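Judwood Growers' Co-operative
Seed and grain store, Bomside: pre-harvest inspection
Period: February

1. Roof and gutters
Result: Pass
Comment: No daylight visible from inside. North gutter holds leaf litter at the downpipe. Clear before next visit.

2. Intake pit
Result: Pass with comment
Comment: Grid sound. Two fixing bolts differ from the drawing. Replace like for like.

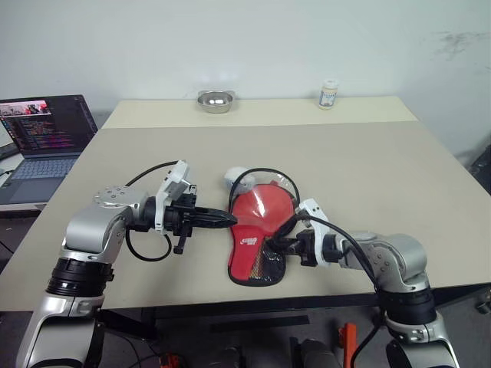 Light beige tabletop.

3. Bins and floor
Result: Action needed
Comment: Bin 4 has old barley in the corner seams. Sweep, vacuum and recheck. Stock card gives 1,741 kg, weighbridge ticket gives 1,234 kg. Office to reconcile.

4. Drying fan (Hegde unit)
Result: Pass
Comment: Hour meter reads 277. Belt guard fitted. Service due at 300.

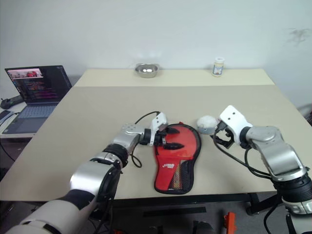 Bowl and jar at the back of the table.

5. Rodent control
Result: Action needed
Comment: Bait point 6 missing from plan. Door brush worn on the Indale side, gap 9 mm.

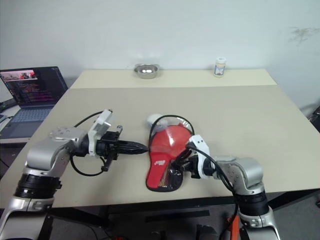 6. Moisture meter
Result: Not checked
Comment: Calibration sample out of date. Do not use for intake until replaced.

7. Access and signs
Result: Pass
Comment: Confined space signs legible. Bin ladder rated 70 kg, too low for present use. Withdraw.

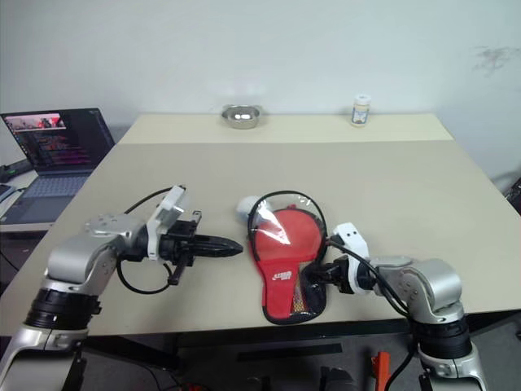
Table against the wall, with faint marks at upper right.

Items 3 and 5 to be closed before first intake.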